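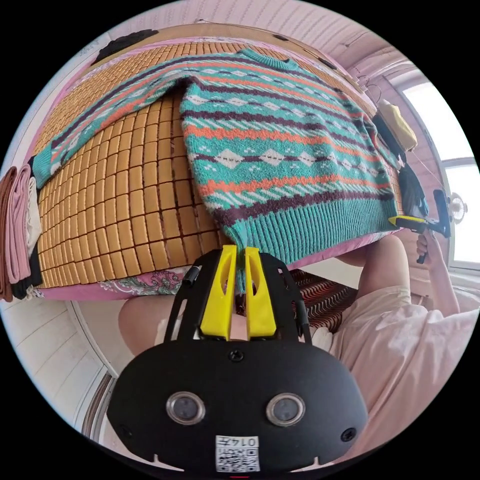

My neighbor told me over the fence that I should stop watering the tomatoes every evening, because I was only making the roots lazy. She has gardened in the same place for much longer than I have, so I listened, although I did not like it. I had been quite proud of my evening watering.

Her advice was to water two times a week, but slowly and much more each time, and always in the morning. The water should go down deep and the roots should follow it. When the top of the soil looks dry, she said, this is not yet a reason to run for the hose. You must put your finger in.

So I have put my finger in, every morning before work, since the beginning of June. Our soil is heavy clay. The houses on our side of Drulton were built on what was once a wet field, and when it rains you can still feel it under your shoes. In summer the same soil becomes hard like a plate, with cracks, and I always believed that cracks mean thirst. But one finger down, it was cool and a little sticky. I had been giving water to plants that were standing in water already.

The first week was difficult for me. At noon the leaves hung down in a very sad way, and I went out with the can and came back in again. By seven in the evening they were standing up. My neighbor says this is only from the heat and they do it to save themselves. I have since read the same thing in an old garden book, with a drawing, so I believe it more now.

I have five tomato plants this year along the south wall. Three are Grgić, a plum variety from a small seed seller at the spring market, and two are from the supermarket and lost their label. The Grgić are slow. They made nearly no flowers until the middle of the month and then many at the same time. The fruit is long, with a pointed end, and last year it was very good for sauce and a little dry for salad. I save the seeds on kitchen paper, which I know is not the correct method, but they come up.

I also bought a drip hose from Piritz, the garden shop behind the train station. It lies on the soil under a layer of straw. I open the tap a quarter turn and leave it for one hour. The instructions promise even drops over the full length, and this is true for the first half of mine. At the far end it is more a kind of sweating. I turned the hose around after two weeks so the last plant would also have a good time. If somebody knows a better solution for a bed with a small slope, please write it in the comments.

What I have not solved is the basil. It stands between the tomatoes, as all the books recommend, and it does not agree with the new plan at all. The roots are short and it wants a drink much sooner than its neighbors. For now I give it one cup by hand, close to the stem, and I try to do it when the lady next door is having her breakfast – she would certainly have an opinion.

Next I will cut the lower leaves from the tomatoes, up to the first fruits, and put new straw where the blackbirds have thrown it onto the path. The beans are also waiting for longer sticks.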